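Mathias (simulation kit)

Mathias is a robot simulation kit for home mobile manipulators, that is to say small wheeled robots with an arm on top, and it is sold by the software firm Fuvon. It lets a buyer try out a robot in a furnished virtual house before letting it loose in a real one. The kit is best known for its doors, which have won it a good many friends among teachers and small workshops, and which still make up the largest share of its ready-made exercises.

Background

The kit began as a teaching aid written by Doğukan Işık, who wanted his evening students in Prolville to be able to practise at home on quite ordinary computers. He had grown tired, he later wrote in the manual's rather charming foreword, of watching a whole class queue up for a single arm. Agnese Vasiliauskas joined him to draw the rooms, and it is to her that the kit owes its strong colours and its fondness for patterned floors. Fuvon took the work on in August and gave it its present name, after the street where the two of them had shared a workroom.

Contents

A standard licence comes with 34 rooms, which can be joined together in almost any order the user fancies, and a library of 900 household objects to put in them. Walls, floors and doors can each be given a different finish, so that a robot trained in one house doesn't come to rely on a particular shade of paint. The user may look on from a corner of the ceiling, follow along behind, or take the view from the robot itself, with its own arm in the foreground and the way ahead beyond it. 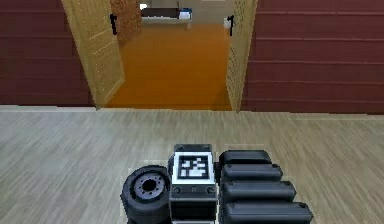 Doorways are treated with special care. Each one has its own width, handle height and stiffness, and all three can be changed between one run and the next. An exercise may ask the robot simply to drive through an open pair of doors into the next room, or it may ask for the whole business of finding the handle, pressing it down and pulling. Beginners are gently steered towards the first sort, and the manual is very patient with them.

Editions and price

The home edition costs 78 euros and is paid for once. The school edition allows up to 200 pupils to share a licence and adds a marking tool, which keeps a record of bumps, scrapes and time taken. Both were last updated on 2025-03-19, when softer shadows and a quicker loading screen were added.

Reception

The hobby newsletter Jandarska gave the kit a long and mostly fond review, praising the doors and the clear, friendly manual. It was less taken with the handling of cloth, finding that curtains and bedding behaved rather like cardboard, and it wished for more kitchens. Owners have since shared a number of kitchens of their own making, several of which are now offered as free extras.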